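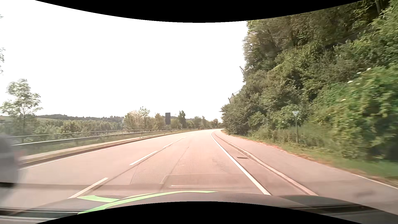 Spend the money on storage first and cameras second, was the advice we got from Dudás when we sent over our first shopping list, and I'm a bit embarrassed to say we had it completely the other way round. So this part of the report is mostly the story of how we rewrote our budget.

The project is a lane-keeping system that learns from ordinary road driving. We need hours of forward-facing video on the sort of roads we care about, meaning two lanes, bends you can't see round, a broken line down the middle and solid ones at the edges. Bends next to wooded slopes are my favourites, because the road simply vanishes behind the trees and the software has to make up its mind early!

Our department gave us 1,000 pounds. My first plan put nearly all of it into one very nice wide-angle camera from Kustow (I'd been reading reviews at midnight, never a good idea). What was left would have bought a mount, a cable and possibly a sandwich. After the remark from Dudás we sat down and went through it again, and on 2 September 2023 we agreed the list we're using now.

The camera is the cheaper Brustton one. It has a wide enough view to get both edge lines and a good bit of the bonnet, and we mask the bonnet out later. Bright skies go plain white on it, which bothered me at first, but the lane markings are what we need and they come through clearly. We bought 2 of the drives, one to record to and one to sit in a drawer as a copy. A polarising filter was 18 pounds and went on the list late, after I'd spent an evening looking at windscreen reflections lying over the tarmac.

Then there's the computer. Tavamwood do a small in-car unit that we all wanted, and we've decided to put it off until next year. For now we record on the road and do all the processing in the lab, so nothing is steering anything yet. It's slower, but a unit bought now would spend months doing nothing — and I'd rather have the footage.

We kept 100 pounds back for fuel and breakages. I argued against that and lost, and so far the suction mount has already been replaced once. Still to sort out are a proper dashboard bracket, a longer power lead and a quote for a second camera facing the kerb side.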